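Keeping an Old Computer Quiet and Clean
Tips from the home workshop, by Karim Hakim

Dust is the most common problem with a computer that stands on the floor. In our flat in Skerville the windows are open from March, and by summer the fan is so loud that my wife closes the door to the room. I clean inside two times a year. It takes one evening.

Before you begin
Shut the computer down, pull the power cable from the wall, and press the power button once more. Work on a table with good light. Put the screws in a cup — I use an egg cup, because it does not fall over easily.

Dusting inside
Use a soft dry paintbrush and brush toward the open side. Hold each fan with a finger so it does not spin. Do not use the household vacuum cleaner near the board.
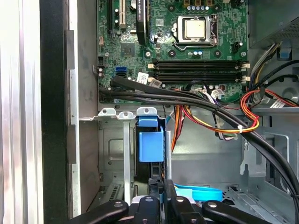 The processor with its heatsink taken off.

Fresh paste
If you lift the heatsink, the old paste must go. Wipe it away with a coffee filter and a little rubbing alcohol, and let the surface dry. A drop like a small pea is enough. Tighten the screws a little at a time, going from corner to corner.

Drives
Copy your files before you touch any drive. I had 863 family photos on one disk and no second copy, and I did not sleep well that week. If the drive sits in a caddy, slide it in straight and slowly. When it stops too early, take it out and try again, do not push harder.
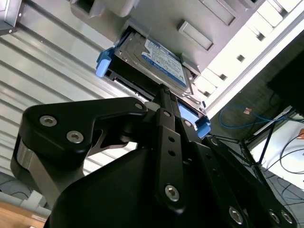
Where to put it after
Leave a hand's width of free space behind the case. Keep it off the carpet; two bricks and a board are good enough. Wipe the front grille with a damp cloth every month when the computer is off.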